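Reading Room > Essays > Young Adult
Last updated 22/04/2019
3 min read

Let the kid stay ordinary

I finished Gavdale over two evenings, and I loved most of it, so please take this grumble as coming from a fan. It's the twist. You know the one if you read any YA fantasy at all! The girl who scrubs boats in chapter one is a lost heir by chapter 20-something, and suddenly every brave thing she did on her own gets credited to her blood.

I'm tired of it. I was rooting for her when she was bad at magic and good at knots (the scene with the frozen rope is worth the price of the paperback). Then an old woman looks at her birthmark and nearly 60 pages go by in family trees. My interest dropped like a stone.

Compare that with Karkier, which I pushed on everyone I knew last November. Its hero is a baker's son at the start and a baker's son at the end. He gets onto the sky barge because he lies well and runs fast, and when he messes up there's no prophecy to catch him. I was scared for him the whole way through!
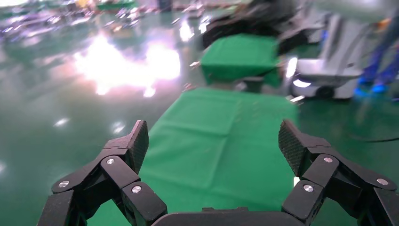

I know the argument on the other side. Teens feel overlooked, and a secret crown is a lovely thing to daydream about. Sure, I daydreamed about it too, at thirteen, on the bus, constantly. But the books I kept from those years, the ones with the spines gone soft, were about kids who had nothing special going for them and went anyway.

Santoso does a bit of both, to be fair. There's a chosen one, only she's the best friend, and our narrator has to carry the bags and be jealous about it. I'd read 200 more pages of that jealousy. The sequel to Gavdale is already on my hold list at the library, because I'm weak, and I'm hoping somebody in it forgets she's a princess long enough to tie a decent knot.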